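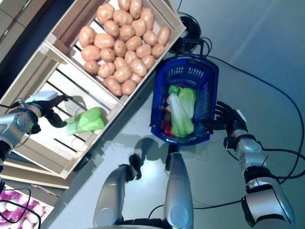

Page 17

A Day at the Shake Table: Our Visit to the Truvley Test Hall

I had been looking forward to this one since the winter, when Leif Østergaard first wrote to say that the Truvley hall would open its doors to our little group of plant engineers. Most of us spend our working lives with seismic reports and floor response curves, and very few of us ever get to stand next to the equipment that produces them!

Ginette Deschamps met us at the gate with badges and very strong coffee. She runs the qualification program for electrical cabinets and relays, the kind that have to keep working in a nuclear plant during and after an earthquake, and she has a gift for explaining things without making you feel slow. The table itself sits in a pit on a concrete block that is separated from the rest of the building, so that the offices upstairs don't rattle every time a test is run. It moves in 3 directions at once and was rebuilt a few years ago, with new actuators and a control room that several of us would happily have moved into.

We watched a run on a battery rack. The shaking was over in less than a minute, and I was surprised by how quiet it was – mostly a deep hum, then some clatter from the cable trays toward the end. Régis Chevalier had a screen up showing the acceleration at the top of the rack against the motion of the table, and you could see quite plainly where the frame began to amplify things.
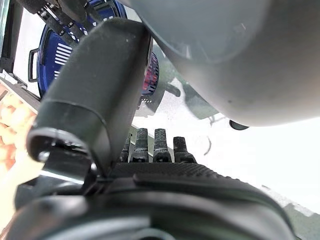 Over lunch the talk turned to anchorage, as it always seems to with this crowd. Holger Grønli told us about a walkdown at an older plant where his team looked at 300 anchor bolts, of which 52 had no drawing to go with them. He went through how they handled the missing paperwork, with pull tests on a sample and a good deal of patience, and I filled two pages of my notebook before the soup was cold.

In the afternoon we split up, half to the records room and half to the relay bench. I went with the relays, where Jérémie Guérin showed us what contact chatter looks like on a trace and let us argue over which spikes would matter to a pump circuit. The bus was nearly late leaving on account of that argument. Ginette has kindly offered to send the slides, and anyone who would like a set should drop me a note before the end of May.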